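Service park access for privately entered crews at the Warkberg Rally

Posted in: Rallies and Cross-Country Events

I am preparing a first entry in the motorcycle category of the Warkberg Rally this July and would be grateful for clarification on two matters. The supplementary regulations state that a rider may nominate 2 assistance persons, but they do not say whether both may work on the motorcycle at the midday halt in Tremblay. The regulations also refer to a timed service of 30 minutes at the end of the long stage, and I cannot determine whether refueling is included in that period. Our entry is private and we have no team manager to consult.

Salamatu Yusuf

Graduneo Riders Desk

Thank you for your inquiry. Both nominated persons may enter the service park at Tremblay, provided that each wears the wristband issued at administrative checks. Wristbands are not transferable and are not replaced if lost.

Work on the motorcycle at the midday halt is restricted to the rider. Assistance persons may hand over tools, parts and drinking water, but they may not touch the machine until it has passed the time control at the evening bivouac. A breach is reported to the clerk of the course and normally results in a time penalty.

Refueling is not part of the timed service. It takes place in the separate fuel zone, where the clock is neutralized. Please note that the long stage is 284 kilometers out of a total route of 533 kilometers, and that riders must be able to show sufficient tank range at scrutineering.

arkov_enduro

Agree with the above. Bring your own fuel can funnel. Last time the zone had one and the line was very long.

Bivouac Services, Warkberg
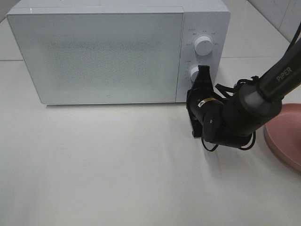 Assistance crews should also be aware of the arrangements for the evening bivouac, as these are often overlooked by private entries. Power at the assistance pitches is limited and is intended for lighting, battery chargers and small hand tools. Heating appliances must not be connected there. Crews who wish to warm their own food may use the white microwave oven in the crew kitchen, which is operated by the two round knobs to the right of the door. The kitchen closes at 10 p.m. - requests for later access should be made at the welcome desk before the Wednesday briefing.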